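Suturing Basics, Handout 3: Needle, Thread, Tissue
Yaryna Fedoruk, Skunora Skills Course

Welcome back! Last time we did nothing but hold the needle. Now we get to close something, and I think you're going to love it.

1. Grip before you go

A curved needle wants to travel along its own curve, so the grip decides everything that follows. Take it well away from the point, check which way the tip faces, then look at where your thread is running. Keep the free strand off the bite you're planning.

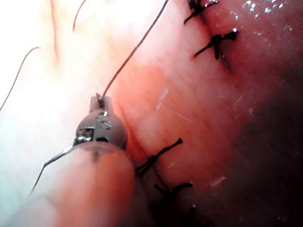 2. The bite

Come in at right angles to the surface and turn, don't push. Match the depth on both sides - uneven depth gives you a step in the skin edge, and you'll feel it with a fingertip.

3. The handover

My favorite part! Let the needle go, open the jaws wide and come back for it with a fresh angle. Before you close, find the point. It's small and bright and very easy to lose against pink tissue. Watch the black thread too, as it loves to loop just where you want to work. A finished knot nearby makes a handy landmark. 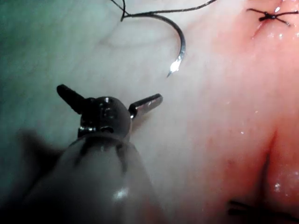

How tight should a knot be?
Tight enough that the edges just touch. If the tissue puckers or goes pale, you've pulled too hard, so cut it out and tie again.

For next session: 8 single stitches on the Droler pad, tails left on. Read the Jerum notes on thread sizes, pages 130 on.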